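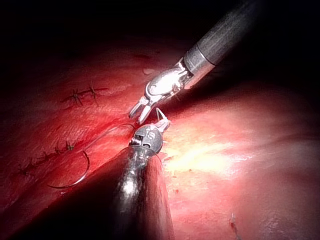
Needle first, thread second. Section 4 of the Burlow closing guide covers one short straight cut, one needle, one thread, start to knot. Read all of it before you touch anything. Most bad stitches start with a bad hold, so look at that before you look at the cut. The lower jaws have the needle by its end, the curve is lying out to the left across the tissue and the point is well clear, lower left. Upper jaws parted, close by. Good moment to stop and check your angle. Re-grip now if you don't like it, it only gets harder.

Shares 586 | Comments 4

4.1 Before the first bite

1. Check the needle. Bent, blunt, burr on the point — swap it.

2. Check the thread where it joins the needle. Small tug. If it slides, new one.

3. Pick your thread length now. Too long and you spend the whole closure chasing loops. Too short and you can't tie. Follow the length on your Marinescu worksheet, not the one from the old binder.

4. Decide which side you go in and which side you come out. Say it out loud if there are two of you.

NOTE: Old binder had steps 3 and 4 the other way round. Ignore it.

4.2 Taking the bite

1. Point square to the tissue. Straight down to begin with, not skating along the top.

2. Turn, don't push. The needle is curved so let it follow its own curve. If you push straight it drags and the hole gets bigger than the thread.

3. Same distance from the edge on both sides. Same depth too. Uneven bites give you a step in the closed edge and you will see it later.

4. Wait until enough point is showing on the far side. Then grip. Grab too early and you blunt it, or it slips back under and you're fishing for it.

CAUTION: Never grip by the very tip. Take it a little way back along the curve.

CAUTION: If the field fills up and you can't see the edge, stop. Clear it. A guess costs more than the wait.

5. Keep the slack where you can see it. One open loop off to the side is fine. Keep it away from the spot where the needle has to come up.

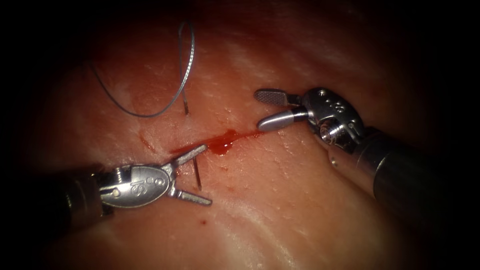 Anca Coman would go further on slack: she wants the loop laid down before every bite, each time, even when it looks ok, and says half the tangles in the Burkton group came from skipping that.

6. Pull through in the direction of the curve. Slow. Stop with enough tail left for the knot.

NOTE: Thread caught on something? Back up, don't yank. Yanking saws the tissue.

4.3 Holding the thread out of the way

Short part but people skip it and then write in.

1. One side drives the needle, the other side minds the thread. Do not swap jobs halfway through a bite.

2. Hold thread, not the needle join. Flat of the jaws, gentle. Crushed thread is weak thread and it will go at the knot, always at the knot.

3. Lift it up and off the cut so you get a clear look at the entry. Watch for twists. Two strands wrapped over each other once or twice will still run. More than that, let go and let them unwind.

4. Check both strands before you tighten. Know which one goes to the needle and which is your tail. Sounds silly. Isn't.
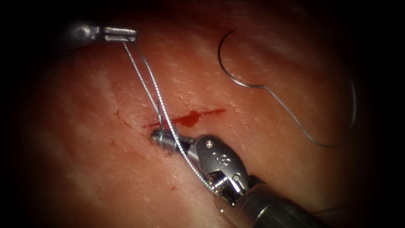 4.4 Tying off

1. First throw, lay it flat. Bring the edges together until they touch and stop there. Tight enough to meet, not tight enough to pucker.

2. Second throw the opposite way. Same way twice gives you a slip knot.

3. Third throw, opposite again. Add more if your thread is slippery, the packet insert will tell you.

4. Move the knot to one side of the cut. It shouldnt sit on top of the line.

5. Trim. Leave short tails, don't cut flush.

6. Needle out and accounted for. Park it with the point away from you, write it on the sheet.

CAUTION: Don't tug the knot to test it. Look at it instead. If the edges gap, take it out and do it over.

4.5 Quick fixes

Edge rolling in — bites too shallow or too close to the edge.
Edge puckering — too tight. Redo.
Needle spinning in the jaws — gripped too near the end, or not square. Let go, pick it up again closer to the middle of the curve.
Thread fraying — you've been holding it in the same place every time. Shift along.
Tail too short to tie — new thread. Sorry.

Next: Section 5, running stitch (Nadthorpe pages, stil being redone)

Updated September 10, 2018
Filed under: Guides > Suturing > Basics

Comments (4)

Iulian Matei
4.2 step 4 is the one. Waited a bit longer before grabbing and stopped losing the point. Thx

knotsandbolts
is there a printable version, the binder one is falling apart

Anca Coman
Please put the slack thing in as its own step!! Before step 1.

tess_h
Does the third throw matter with braided? I've been stopping at two and getting told off for it.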